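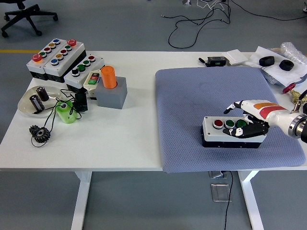

*Photo: Þröstur Hafþórsson, Clistircombe shared workshop*

# Chapter 11: Pressing a Button

Most people who build a robot hand in a shared workshop want it to do something impressive. They want it to pour coffee or shake hands with visitors. In this chapter the hand will press a button, and by the last section you may feel that one button was plenty.

Chapters 9 and 10 left you with an arm that moves where it is told and a hand whose fingers close in order. Neither chapter claimed the two would work well together. The builds described in this book come from several places, and the people who made them disagree about a lot, but they all report the same disappointment at this stage. The arm is fine. The hand is fine. Bolt one to the other and point a finger at a push-button box, and the finger lands on the housing.

## 11.1 What a press is

A press looks like one motion. For the purposes of your controller it is at least four: the approach, the contact, the travel, and the release. Beginners write code for the approach and assume the rest. The Mapplebeck group did this for most of a winter. Their arm drove the fingertip to a stored height and backed off, and whenever the button happened to be at that height, the demonstration was a success. Move the box to a thicker mat and the same program either stopped short or pushed the box into the table.

The surface under the box is part of the problem. In the opening photo the control box sits on a quilted pad. Padding protects fingers and arms from a bad move, and we recommend it for early trials, but it also gives. Some of the force meant for the button goes into the pad, and the box can sink or tip while the button itself has hardly moved. Any figure you measure on a pad should be written down as a figure measured on a pad. Repeat it on the bare table before you quote it to anyone.

Look next at the hand's posture. The index finger is extended over the green button on the right, and the other fingers are curled down beside the box. The thumb lies along the top edge near the middle button. Is the thumb helping? It may steady the box. It may also be one sloppy wrist angle from pressing the wrong button. A single photo can't settle that, and you should be suspicious of any build log that uses one to claim a working press. Ask for the log of the button's contacts instead.

## 11.2 The case against five fingers

It is fair to ask why anyone would use a humanlike hand for this job. A solenoid with a rubber tip will press a button all day. It costs little, and when it fails you can see why. A hand has many more joints to calibrate, and each one adds some error at the fingertip.

The usual answer is that control boxes, valve handles, and switches were made for human hands, so a humanlike hand can use them all. We have heard this at every open evening in Clistircombe. It is a reasonable hope and a poor argument. A shape that resembles yours does not bring your sense of touch with it, and most of what you do at a button you do by feel.

Hafþórsson, whose notes supply much of this chapter, puts it less politely:

> Tuesday. 20 tries with the finger, 17 presses. Tried the stick again for comparison. The stick does not miss. I still prefer the hand but I can't tell you it is for a good reason.

We print the note because he recorded the stick. Many builders don't run the dull comparison at all, and their results are hard to use.

## 11.3 Choosing your targets

Collect several boxes before you begin, and make sure they differ. The bench in the photo has more than one kind: two at the back left have a red mushroom-head button and a row of smaller colored ones, and another has only four buttons, with black and red at the ends and two green between them. A program that works on one layout has shown you very little. In September the Rultton builders swapped their usual box for a borrowed one with closer spacing, and the hand pressed two buttons together on nearly every attempt.

Don't wire a practice box to anything that moves. Use a lamp, a buzzer, or a plain continuity tester. In particular, never make the robot's own emergency stop one of its targets. Your stop button belongs within reach of your own hand, on its own circuit, and well away from the practice boxes, where you won't grab the wrong red button in a hurry.

Keep loose wires out of the arm's path as well. The Clodden arm, as supplied in kit form, has no means of noticing that it has hooked a cable, and it will carry on with the move.

## 11.4 Before you start

You will need the arm and hand from Chapter 10, a push-button box with its contacts wired to a tester, a pad, and a notebook. Set the arm to its slowest speed. Place the box, mark its corners on the pad with tape, and move the finger by hand control until it hovers above one button. Record the joint angles. Then take the box away, put it back inside the tape, and check whether the finger is still above the same button.

If it isn't, measure the error and write it down before you adjust anything. Section 11.5 begins with that number.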